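Why do your legs get longer? Bones, growth plates and a very bossy pea

By Bujar Petek, for the Widance kids' science pages 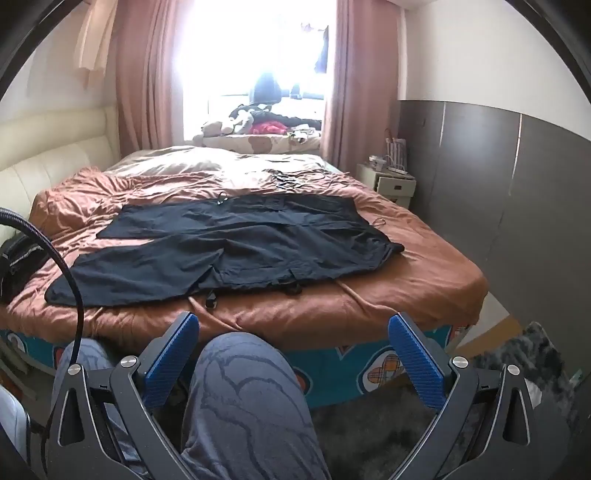

Your legs are growing right now. Too slowly to feel, even if you sit very still and concentrate. Over a year though, it adds up, and usually your clothes find out before you do. Socks go tight. Sleeves creep up. Trousers are the best at it. Lay a pair out flat on the bed, like the black ones with the cargo pocket, and look at how far it is from the waist to the hem. The trousers stay that long. Your leg doesn't. One day the hem is on your shoe, a few months later there's ankle showing and someone says "didn't we just buy those?" And a cord with a toggle can make a gap tighter or looser, but it can't make a trouser leg any longer. So what's going on in there?

Bones are alive

First thing. Bones in a museum are dry and dusty and dead. Yours aren't. Yours have blood going through them, and nerves, and cells that are busy all day and all night. Some cells build new bone. Other cells chew up old bone and clear it away. Both lots work at the same time, in the same skeleton, for your whole life. It's like a road crew that never goes home.

That's also how a broken arm mends. The crew turns up and gets to work. The cast just holds everything still while they do it.

So where does the new length go?

Good question. You might guess the whole bone stretches, like chewing gum. Nope. Bone's too hard to stretch. You might guess it grows in the middle. Nope again.

It grows near the ends. In a kid's thigh bone there's a thin layer near the hip and another near the knee, and these layers are called growth plates. Not dinner plates. They're made of cartilage, the bendy stuff in your ears and the tip of your nose. Go on, wiggle your ear. That's cartilage, though a slightly different sort.

How a growth plate works, quick version:

Cells in the plate split in two. Then those split. They line up in neat stacks, like coins.

The older cells in the stack get fat. Really swollen. That pushes the end of the bone further away from the middle.

Then the fat cells die off and the bone builders move in and turn that bit into hard bone.

Meanwhile new cells are still splitting at the other side of the stack. So the plate stays there, and the bone behind it gets longer and longer.

A doctor can see growth plates on an X-ray. They show up as a dark line near the end of the bone, because cartilage lets more of the X-rays through. It can look a bit like a crack if you don't know what you're looking at. It isn't one.

Who's the boss?

A lump the size of a pea. It hangs underneath your brain, behind the top of your nose, and it's called the pituitary gland (say pit-YOO-it-tree, near enough).

The pituitary makes growth hormone. A hormone is a message that travels in your blood. No phone, no wires, it just floats along until it reaches a part of the body that knows how to read it. Your liver reads it, and sends out a second message of its own. The growth plates listen to both.

Most growth hormone comes out in bursts, and the big burst is usually when you're fast asleep. Sorry. Grown-ups are partly right about bedtime. One late night won't make you shorter, don't panic.

There are other messages too. Your thyroid, a butterfly-shaped gland in your neck, sends one out that helps bones grow properly. Bodies hardly ever use just one message when they could use five.

The growth spurt

Little kids grow fast, babies fastest of all. Then it settles down and ticks along for years. Then puberty comes and everything speeds up agian. That's the growth spurt.

During puberty two more hormones turn up in bigger amounts, oestrogen and testosterone. Everybody makes some of both, just in different amounts. Girls mostly start their spurt earlier than boys, so in Year 6 plenty of girls are the tallest in the room. Boys mostly start later and go for longer. Mostly! Lots of people don't match the "mostly" and they're fine.

Bodies don't grow evenly in a spurt either. Feet tend to go first. Then legs and arms. Your back catches up last. So there's often a stage where you're all feet and knees and you trip over the dog. It passes. Your brain needs a while to learn where your new longer bits end.

When does it stop?

Oestrogen helps start the spurt but it's also the one that ends it, in boys as well as girls. After a few years of puberty the growth plates slow down, get thinner and then turn into solid bone. Doctors say the plates have closed. After that the bone can get thicker or stronger, but not longer.

Different plates close at different times. That's handy, because a doctor can X-ray a hand and work out how much growing is left. Why a hand? Heaps of bones in a small space. There are 27 in each hand, and 8 of those are little pebbly ones in the wrist. In a baby the wrist ones are mostly still cartilage. They turn to bone a few at a time as you get older. So the picture changes year by year, and the doctor can compare it with pictures of other kids' hands.

Why is my friend taller than me?

Mainly genes. Those are the instructions you got from your biological parents. Height isn't run by one gene, it's loads and loads of them, each doing a tiny bit. That's why brothers and sisters can end up such different heights.

Food matters as well. So does being well. A body that's very sick or not getting enough to eat will save its energy and put growing on hold. Often it can catch up later.

And timing. Your friend may just have started first.

Stuff people ask me

Do growing pains come from growing? Weird one. Lots of kids get achy legs at night, but scientists haven't been able to show that growing causes it. Might be from running around all day. If one leg hurts all the time, or it's swollen, or you're limping, tell an adult and get it looked at.

Can I hang off the monkey bars and get taller? No. Fun though.

Am I taller in the morning? Yes! A little bit. There are squashy discs between the bones in your back. They get pressed down while you're up and about, then plump up again overnight. Measure yourself before brekky and again before bed and see.

Do hair and nails have growth plates? No, they grow from the root, and the bit you can see is dead. Which is lucky or haircuts would be awful.

Is one leg always exactly the same as the other? Not exactly. Tiny differences are really common and most people never notice.

Try it: the shin project

You need a tape measure, a notebook and a patient person.

Sit on a chair with your foot flat on the floor. Find the bony lump just under your kneecap. Get your person to measure from there to the knobbly bit on the inside of your ankle. Write it down in millimetres, because centimetres are too chunky for this. Mine came to 381 mm. Then do your foot, heel to longest toe. If it's 200 mm, write 200, don't fiddle with it to make it bigger.

Pick a day, Wednesday say, and always measure at the same time of day (remember the squashy discs, they don't change your shin but they'll change your height if your doing that too). Once a month is plenty. If you start in September you'll have a good long list by the end of the school year after.

Put the dates along the bottom of a graph and the millimetres up the side. Use a different colour for foot and shin. Then look for which line goes up first.

Measured a bit shorter than last month? Your shin hasn't shrunk. The tape was probably crooked. Do it three times and use the middle number, scientists do that sort of thing constantly.

Words to know

Cartilage: firm, bendy body stuff. Ears, nose, growth plates, ends of bones.

Growth plate: the layer near the end of a kid's bone where it gets longer.

Hormone: a message carried in the blood.

Pituitary gland: the pea.

Next time: why your teeth fall out in the order they do.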